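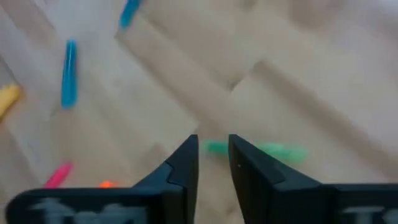 Unit 7: Position Size and Stop Placement

Reading before class: the Grestimix course pack, section on order types. Bring a calculator.

A position size is the number of units you buy or sell in one trade. Many beginners pick a round number and then look for a place to put the stop. In this course we work the other way. Find the stop first, then work out the size.

Terms

Entry: the price at which the order is filled.
Stop: the price at which you leave the trade at a loss.
Risk per unit: the distance between entry and stop.
Risk amount: the money you are willing to lose if the stop is hit.

The formula

Position size = risk amount / risk per unit

Worked problem 1

An account at Kikville sets a risk amount of $800 for one trade. The stock is bought at $42.00 and the stop goes at $40.80, just under the last swing low. Risk per unit is $1.20. Dividing 800 by 1.20 gives 666.67. The nearest whole number is 667, but 667 shares would risk $800.40, so we round down to 666. Always round down in the homework.

Worked problem 2

Same account, same entry, but the stop is moved to $34.00. Risk per unit is now $8.00 and the size is 100 shares. The trade costs far less to open, and the loss at the stop is still $800.

Gaps and slippage

A stop order becomes a market order once its price is touched. If the stock opens below the stop, the fill will be lower than planned – sometimes much lower. The formula does not cover this. Traders who hold through earnings often cut their size for that reason. A stop-limit order sets a floor on the sale price, but it may not fill at all.

Commissions are left out of both problems. In the November project you will add them to the risk amount calculation.

Homework

Use the Kinyua price sheet. For each entry listed, mark the most recent swing low, place a stop below it, and work out the size for a risk amount of $800. Show the risk per unit on every line. Then repeat with half the risk amount.

Students in the Nastcombe section use the same sheet but skip the short sales, which they cover in the next unit.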